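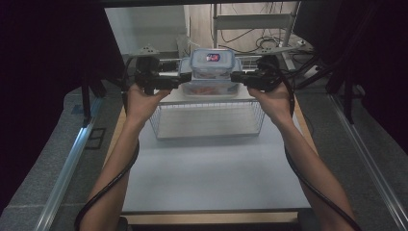

**Department of Apparel and Accessory Studies**

### 3. Listings and Sellers

#### 3.1 Sample

We collected 1,090 listings for clip-on and pin-on accessories from four online shops: Brakimness, Rasell, Jafri and Lirau. All listings were live in July. A listing was kept if the item was sold as removable and if the seller named at least one thing it could be attached to, such as a headband, a bag strap, a shoe or a pet collar. Sewn-on patches and iron-on trim were left out, as were listings for loose findings sold by weight. After duplicates and near-duplicates were removed, 885 listings remained.

Near-duplicates were a bigger problem than we had expected. Many sellers post the same bow in every color as a separate listing, while others post one listing with a color menu. We treated both as a single listing when the title, price and fastening were the same. Where the price differed by color, we kept the lowest-priced version.

#### 3.2 Coding the fastening

Each listing was coded for its main fastening: alligator clip, safety pin, bar pin, snap, elastic loop, magnet, or other. The coding was done by Chaiwat Sangkhawat and Jirayu Luangrath, working separately from the title, the item description and the seller's answers to buyer questions. Disagreements were settled by going back to the listing together. Most of them involved the word "clip," which sellers use for almost anything that opens and closes. 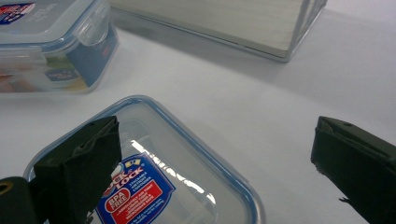 A listing could also carry a second fastening. This was common for flower accessories, where a bar pin is often glued to the back of an alligator clip so that the item can be worn in the hair or on a jacket. Second fastenings were recorded but are not used in the price comparison in Section 4.

We did not buy the items. The coding therefore reflects what the seller says about the fastening, and a listing that calls itself magnetic was coded as magnetic. For buyers this is also the only information available before purchase.

#### 3.3 Stated uses

Sellers named between one and nine uses per item. Hair was the most common, followed by bags and then shoes. Pet collars came up more often than belts on Rasell and Lirau, and less often on the other two shops. We grouped uses into hair, clothing, bags, footwear, pets and home. The home group is small and consists mainly of curtain ties and napkin rings. 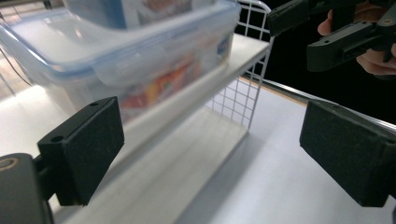 Department of Apparel and Accessory Studies | Small Sellers Group

#### 3.4 Seller survey

We wrote to some 400 sellers through the message systems of the four shops and received 284 usable replies. The survey asked how long the seller had been trading, whether the items were made at home or bought in finished, how the fastening was chosen, and what buyers complained about. Sellers could skip any question. Replies that answered only the first item were not counted as usable.

The most frequent complaint reported was that the accessory slid or turned once attached. Breakage came second. Several sellers said they had changed from a pin to a clip after buyers asked for something safer for children, and a smaller group had gone the other way because clips would not close over thick straps.

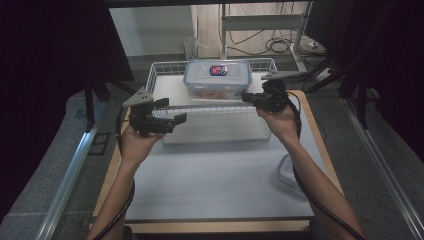

*Figure 2. White wire-mesh basket with a clear, lidded food container inside.*

Replies on cost were uneven. Sellers who made their own items could usually give the price of a clip but not the time spent attaching it, so labor is left out of the figures in Section 4. Shipping is treated separately, as two of the four shops fold it into the listed price.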